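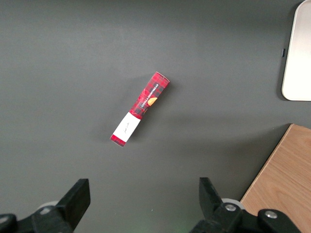
My ladder rating in Greltier this evening is 2,160. The best I ever had was 2,363, in December, and since then I go only down. I want to write what I learned from falling, while I still remember it.

For those who don't play: Greltier is a real-time strategy game with small maps and short matches. You choose one of four houses, you build, you scout, you attack. I play Manier, the house with slow units and very good walls. Most people say it is boring to play against. They are right, and I am a little sorry.

In the winter I had one opening that worked against everybody. I put the second quarry behind the ridge, closed the path with a wall and waited for the big units. Then the balance patch came and the wall takes longer to build. It is a small change, but the fast players of house Fitzgerald now arrive before my wall is finished. I lost nine matches in a row and I blamed the patch each time.

Gyu-bin Song, who I know from our Groronberg server, watched my replays with me. He was very polite. He asked why I don't send a scout in the first minute. I said that I never needed one. He was silent for a moment and played the replay again, slower.

So now I scout. It costs me one worker early and my hands are not used to it, so I often forget my quarry while I look at the scout. Juniper Gallagher told me to practice this against the computer with the sound off, up to 60 minutes per day. I do maybe half of that. With the sound off I must look at the small map, and I noticed how rarely I looked there before.

My results are still not good. Last week I won five and lost seven. But two of the wins were against Fitzgerald players, and in one of them I had no wall at all, only spearmen at the bridge and a lot of fear.

I also changed my keys. The scout is on 4 now and the quarries are on 5 and 6. If you play Manier and you have a better layout, please write it in the comments. My little finger hurts from the old one.

Posted 03/06/2026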